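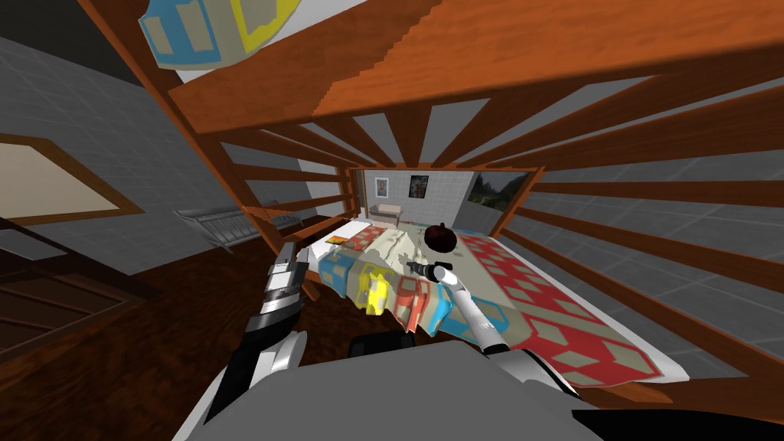 Mehrangiz Jalali won't discuss the breakfasts until I have tried the mattress in room 3. I sit on it. "No, lie down," she says. "Shoes off. Who sits on a bed? Burglars." So the first few minutes of our conversation take place with me flat on my back and the owner of the Stanavlow guest house standing at the foot of the bed with her arms folded, like a consultant who has bad news and another patient at half past.

The mattress is very good. I say so, and am allowed downstairs.

Jalali has run the Stanavlow for 11 years. Before that she did the accounts for Kiani, a firm that imported dried fruit, and before that she studied hydrology, "so that I could understand the leaks". The house stands at the top of a steep street in a seaside town that has been about to become fashionable for as long as she has lived in it. Two newspapers have called it up and coming. She keeps both cuttings in the hall, and the older one has gone the colour of tea.

She bought the place from a couple who left her the furniture, the bookings diary and a parrot cage without a parrot. The diary was the useful part. "Every guest had a note," she says. "Mr So-and-so, no eggs. Mrs So-and-so, talks. I thought this was very rude. Within a month I was doing it myself."

What does she write about people?

"You will never know. You are in it already."

I had come to ask about sleep, as she has strong views on why so few people manage it away from home. The trade, she thinks, has gone badly wrong on the matter and made up for it with cushions. She once stayed at a hotel where she took 11 of them off the bed and had to pile them in the bath. "Then I wanted a bath. So now I am moving them again, at midnight, in a towel. This is what they call luxury."

Her own rooms have two pillows per person, one firm and one not, and a blanket in the wardrobe for those who distrust duvets. The curtains are lined, then lined again. She took the clocks out after her first winter, when a guest in room 2 complained that his was ticking at him. She bought a silent one, which he said was worse.

"People don't sleep because they are listening," she says. "At home you know every noise. That is the boiler, that is the cat, that is my husband eating cheese. In a strange house a pipe knocks once and you are awake till four, waiting for it to knock again."

Her answer is to introduce guests to the noises when they arrive. It is the part of the Stanavlow welcome that gets mentioned most in the visitors' book, not always kindly. She stands them on the landing and goes through it: the third stair, the cistern, the gulls, the man next door who puts his bins out at six and sings. The whole talk takes three minutes, longer if the gulls join in. One family from inland asked whether the gulls could be spoken to.

I ask whether it works.

"The ones who listen, sleep. The ones who look at their telephones come down in the morning and say, what was that singing?"

She pours more tea without asking whether I want it. The dining room has four tables and a sideboard of great size, which arrived before the present door frame and will therefore be staying. There is a laminated sheet about the toaster. I read it twice and would still not care to be tested.

On the subject of beds themselves she becomes almost tender. A bed should be heavy, she says, and it should be tightened twice a year, in April and again when the clocks go back. A squeak is nearly always a bolt. If it isn't a bolt it is a slat that has shifted along and is rubbing on its neighbour, and a strip of old felt hat will cure it. She gets the hats from the hospice shop. The staff there believe she is in amateur dramatics and she has let this stand.

"You must get underneath," she says. "You cannot mend a bed from on top. Everyone presses the mattress with one hand, like they are buying a melon, and says, hm. What is hm? Get on the floor!"

She is 2 years off the age at which her daughter would like her to stop getting on the floor. The daughter, a solicitor, has sent her brochures for a retirement village called Cadavus. Jalali fetches one from the sideboard drawer to show me. It is printed on lovely paper. She has been using it to level the table in the window.

"Cadavus," she says. "Say it aloud. Would you go?"

The guest house trade isn't what it was, and she suspects it never was. Winter is thin. A booking site called Jireck takes its slice of every room and sends her cheerful messages about her performance, the most recent of which invited her to delight her guests. She wrote back asking for an example. Jireck suggested cushions.

Her regulars keep her going. There is a retired piano tuner who comes every autumn and has never, to her knowledge, been to the beach. There are two sisters who book separate rooms at opposite ends of the corridor and complain about each other's snoring. And there was the honeymoon couple who asked for a late breakfast and came down at ten to seven, fully dressed, wanting to know about the castle. "I gave them extra toast," she says. "I was worried."

Has she ever turned anybody away?

"A man who brought his own sheets. He ironed them in my hall, in front of me, looking at me." She thinks about it. "They were nice sheets. I asked him where he got them, and then I told him we were full."

She charges 118 pounds for the big front room in high season and thinks this is too much, though the daughter thinks it is too little. The price includes the breakfast, which we do at last discuss: eggs, flatbread, white cheese, walnuts, sour cherry jam, and for those who can't face the morning without one, a sausage. She buys good sausages. She doesn't eat them herself and regards the people who do with a sort of medical interest.

And how does she sleep?

"Me? Terribly," she says. "I lie there listening for the guests."

On my way out I tread on the third stair, having been told about it, and from the dining room comes the sound of a pen being clicked.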